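Gripper slip fault on the pouring task: what we found and what changes

Clirdale Lab Newsletter, 30 August 2018

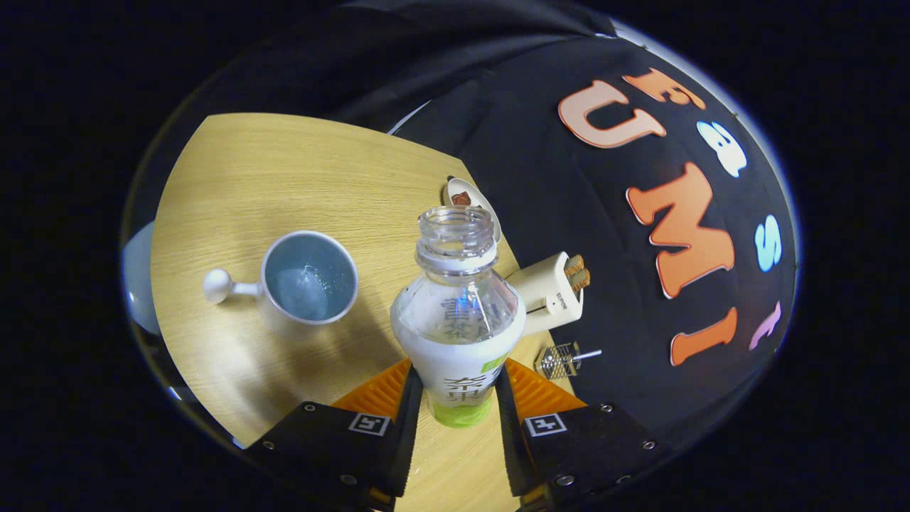

Most readers will have heard that pouring sessions on the hand-held grippers were stopped for part of this month. The stop covered all units at Clirdale and the two on loan to Lorkley. It has now been lifted for every unit except number 18, and the notes below set out the fault, the cause as far as we know it, and the checks that apply from now on.

What happened

During a pouring session at Clirdale, an uncapped drink bottle rotated between the finger pads while the gripper was tilted over a mug. The fingers did not open. The bottle turned about the axis between the two pads, the neck dropped, and water went across the table and onto the bench power supply on the shelf below. The supply tripped as it should. The operator let go of the trigger, put the gripper down and switched off at the wall. There was no injury and no shock.

The session was logged as demonstration 2254. The operator's note reads, in full: "Bottle swung. Grip felt normal. Supply off." That note turned out to be useful, as the first assumption in the workshop was that the trigger had been released early. The finger width trace showed otherwise. Width stayed flat through the tilt and for the whole of the spill.

Cause

We pulled the fingers from the unit and from three others with similar hours. On unit 18 the left pad had come away from its backing over the lower half. It still looked sound from the front, and it sat flat with nothing in the grip. Under a side load the loose half lifted, and the object was then held on a narrow strip near the tip. A narrow strip will carry the weight of a bottle held upright. It will not resist the turning force once the bottle is tipped and the water moves towards the neck.

The adhesive had failed at the backing, with almost none left on the pad. The batch was glued in-house in the week the Previtz primer ran out, and the job card shows no primer step. We can't say with certainty that the missing primer is the whole story. Two other pads from the same batch were tested and one held without trouble.

A second fault was found while we were looking. The finger screws on two units had backed out by up to half a turn. This did not cause the spill, but a loose finger shifts the marker on it, and the width reading shifts with the marker. Anyone who used those units for fine placement should treat the widths with care. The session numbers are on the workshop board.

How it was missed

The daily check asked the operator to squeeze the test block and look at the pads. Both steps load the pads straight on, and a pad with half its glue gone passes that check every time. The check was written for an earlier finger with a moulded pad and was carried over when the ribbed pads came in. Aled Kneath raised this at the time of the changeover, and the item was left open in the minutes. It should have been closed before the new fingers went out.

The power supply should also not have been where it was. It had been moved under the table to shorten a cable run, and the bench drawing was never updated.

What changes

1. The daily check now includes a twist. Close the gripper on the test block, turn the block by hand in both directions, and watch the edge of each pad. Any lift at all means the unit is tagged and set aside.

2. Pads are replaced after 175 sessions, whatever their condition. The count is kept on the card in the lid of each case.

3. Finger screws are checked with the small torque driver at the start of each week and marked with paint pen. A broken paint line is reported, even if the screw feels tight.

4. Open containers are filled to one quarter at most for tilt work. The old limit was "a sensible amount" — this has been removed.

5. No mains equipment is kept below table height within two metres of a pouring task. The drip tray goes down first.

6. If an object starts to turn in the grip, do not try to catch it with the free hand. Lower the gripper to the table, then release.

Data

Demonstration 2254 has been kept and marked as a failure. The 10 demonstrations before it on the same unit have been taken out of the training set for now. Ellis is going through them to see whether the object shifts in the grip before the tilt begins. If it doesn't, they will go back in.

Still to do

New pads with primer are on all units except 18, which stays in the workshop for a pull test. Lorkley's pair were re-padded here and have gone back with the revised check sheet. We are also looking at a finger with a shallow lip around the pad, so that a failed bond can't let the lower edge lift. A first set should be ready to try in September.

Old check sheets should be thrown out. The new one is headed "Revision C" and has the twist test as step two. Questions about a particular unit go to Aled Kneath at the Clirdale workshop — please bring the unit and its case card with you.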